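News > Community > Courts and Clubs

Reading time: 4 min

Search this site Search for... Go

Old basketball court in Lestness opens again with lines for three sports

The outdoor court behind the former bus depot in Lestness is open again. Players can now use it for basketball, badminton and paddle tennis, and the gate is unlocked every day from 7 a.m. until the lights go off at 10 p.m.

The court was closed for two winters. Water was standing in the corner nearest to the street, and the asphalt under it had started to break into small pieces. The neighborhood club Hesero, which rents the land from the town, first asked for a price to repair only this corner. The builder, a small company called Flasus, answered that a repair of one corner would hold one season, maybe two, and offered to take off the whole top layer instead.

"I did not like to hear it, but he showed me the cracks with a coin," said Thanasis Alexiou, who has looked after the court for Hesero since he stopped playing himself. "The coin went in up to the half. After this I did not argue."

The work was done in September. Flasus removed the old layer, corrected the slope so that the rain now runs to the side of the hedge, and put down 5 new coats of acrylic surface, the last two with fine sand in them for grip. The playing area is dark green and the border is a lighter green. The basketball lines are white, the paddle tennis lines are yellow and the badminton lines are light blue. Some of the older players complained that this is too many lines. Alexiou says that the eye gets used to it after one or two evenings, and he asks people to try before they write to him.

The two basketball hoops are the old ones, cleaned and painted, with new nets. The posts for the other sports are on wheels and are kept in the shed by the gate. They are heavy, and it is better to move them with two persons. Please do not drag them over the surface, also not for a short distance.

A large part of the money came from the members, who sold 300 places in a free-throw contest last spring. The rest came from the club's savings and from the sports shop Mak, which paid for the nets and gave rackets that can be borrowed at no cost. The rackets are numbered, and the number must be written in the notebook when you take one and again when you bring it back.

Filippos Margaritis teaches the beginners in badminton. He had 23 names on his list before the paint was finished, most of them adults who have never held a racket. He divided them into two groups, an early one at 6 p.m. and a late one at 8 p.m., and there is still room in the late one. Badminton outside depends very much on the wind, he told us, so he will use the heavier outdoor shuttlecocks and will move to table games in the clubroom when the weather is bad.

"They should come in flat shoes with a clean sole, and they should bring water," Margaritis said. "All the other things we can lend."

The clubroom next to the court is open during the lessons. Members may leave snacks there for the others, as before.

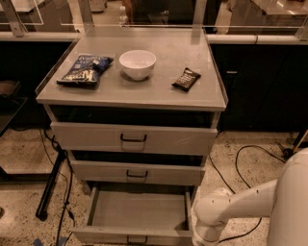
Snacks and an empty bowl on top of a drawer cabinet.

For the moment there is no online booking. A paper with the hours hangs on the inside of the gate, and every group can write its name for one hour per day. If nobody has written a name, the court is free for everyone. Basketball has priority from 4 p.m. to 6 p.m., when the school children come.

Bicycles, roller skates and dogs are not allowed on the new surface. There is a rack for bicycles along the depot wall.

Hesero would like to add a practice wall on the north side. Flasus has given a first price, which the club finds too high, and the two sides will speak again after the winter. Persons who want to join the late badminton group can leave their name and telephone number in the box at the gate.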